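Boler Planner FAQ

Does Boler really plan for both arms at once?
Mostly. It plans one arm, then fits the other around it. The release notes call this "coordinated." Amrit Cormier, who maintains our fork, calls it taking turns. If both grippers want the middle of the table, one of them waits.

We were told perception is solved. Is it?
No. The Curnley detector does well on parts it has seen upright. Tip a button on its side and the confidence score hardly drops, even when the pose is wrong. Don't use the score as a safety check.

How good are the benchmark numbers?
The 299 test layouts came from the same people who tuned the planner. Make of that what you like. We suggest running 60 of your own before you believe anything, ours included.

Can I skip calibration if the cameras haven't moved?
You can try. Run the Staklow check first. If it reports more than 4 mm of error, recalibrate.

Why does the log stop with code 3804?
The planner ran out of time and gave up. It doesn't mean there was no path. Raise the time limit once, and if it fails again, look at your collision shapes. Loose cables are not modeled at all.

What does a mixed-parts layout look like?
Trays at either side, one green and one blue, with switches, button housings and a power supply lying between them at whatever angle they landed.

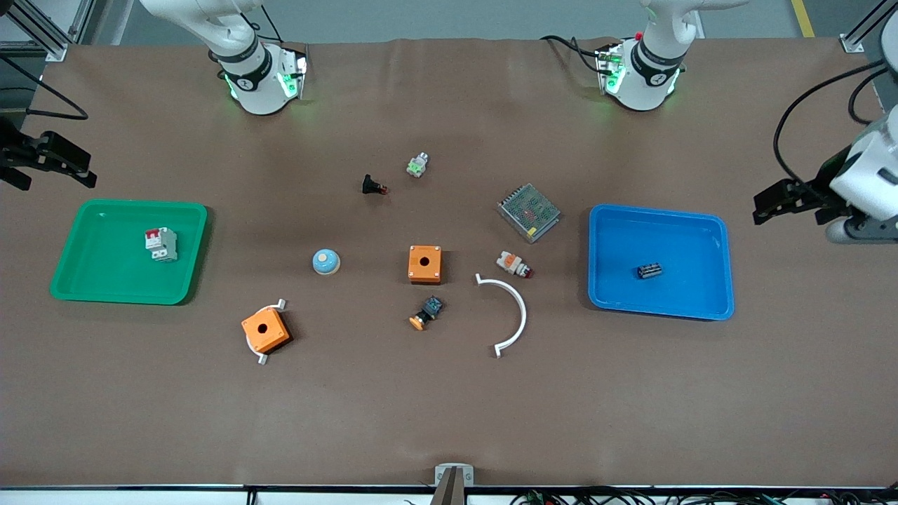 Is Bach still supported?
Bug fixes only. The migration script handles simple configs and quietly drops custom grasp rules, so keep a copy of your old files.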